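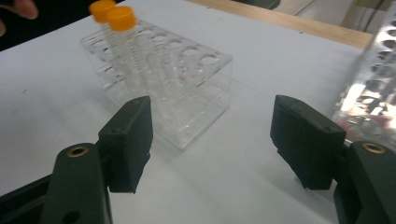
Slide 1: the clear rack, with two of the orange-cap tubes.

Okay, hi everybody, thanks for staying past 4 p.m. for a talk about racks. I know. I'm Rimantas Šimkus, I look after the teaching lab, and I've got up to 40 minutes, but I'd like to leave a good chunk of that for questions.

(Leave the picture up while people sit down.)

So, acrylic. I want to start with the see-through rack since it's the one everybody picks out of the catalog, and I picked it too. Look at it on a white table. You get thin bright edges, some soft gray shadow, and the tabletop showing right through the middle. It's a lovely thing! It's also pretty hard to find the holes when you're in a hurry. The orange caps are the easy part. Your eye goes straight to the caps and the rest kind of melts together.

Ask the room: who has a clear rack at home base? Who has missed a hole with a tube this month? (Wait for hands. Last time it was most of the back row.)

Point at the two levels. Top plate with the holes, lower plate down near the base. When I train new people I tell them to think about the top plate only. Get the bottom of the tube over the hole, bring it upright, then let it down. What they do at first is come in on a slant, and then the tube end goes looking around for a way in. I still do it myself before coffee.

Then there's the red. There are faint red markings around a few of the holes, toward the right-hand end. Mention it quickly and move on, I come back to marking in a minute.

Next part, no slide, just talk. What we tried in August:

Colored paper under the rack. Cheap, quick, and my favorite. We ran off 200 sheets in plain dark blue on the old Riso down the hall and put one at each place. Blue under clear acrylic is so much easier to read than white. The sheets do curl if you get them wet, so keep a stack handy.

Numbering the holes. Good idea, badly done by me the first time — I wrote the numbers on the side where your hand goes, and they rubbed off. Put them on the far side.

Solid white racks from Braltel. Easy to see, but you can't check a fill level without lifting the tube out. Some folks loved them. I went back to clear.

(If short on time, skip the Braltel story and go to caps.)

Caps. I like a screw cap with ribs on the side, you can open it with gloves on and it doesn't slip. Stick to one cap color per group if you can. We bought a mixed bag once and I spent an afternoon sorting 229 caps on a tray, with the radio on, which was kind of nice but please don't make me do it again.

Handout is by the door, I printed 49, so share if you're sitting together. Take the blue sheets too, there's a pile.

Questions. Repeat each one into the mic, the back can't hear.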